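Dell tower, socket open, now I'm scared of it
Forum: Fixing Old PCs

pelberg_attic wrote:
So I finally got the office tower apart to swap the CPU. Cooler's off, socket frame is swung open, and now I'm stuck on whether to pull the whole board or do it in the case. I've got it lying on its side, which helps a ton (my back says thanks). 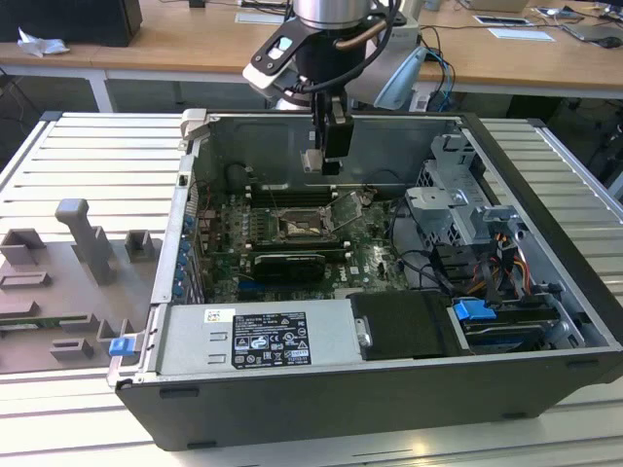
My worry is dropping something into those pins. I paid 100 for the replacement chip and I'd cry. Also, do I need to take the drive cage out first?

corsmits wrote:
Leave the board in! I've done 5 of these and never pulled one. Drive cage can stay too, you're nowhere near it. Line up the notches, set the chip straight down, don't slide it.

Khamphan wrote:
Gotta disagree with Cor. I'd pull the board and do it on a mat, way more light and room for your hands. Takes me 3 minutes extra.

corsmits wrote:
3 minutes, sure, and then an evening hunting for the screw that rolled under the couch. Those front panel plugs are a pain to get back on too.

Khamphan wrote:
Use a bowl for the screws lol

pelberg_attic wrote:
OK going with Cor, mostly out of laziness. Memory stays in or comes out?

corsmits wrote:
Stays in. Fresh paste before the cooler goes back on, and check your BIOS version supports that chip!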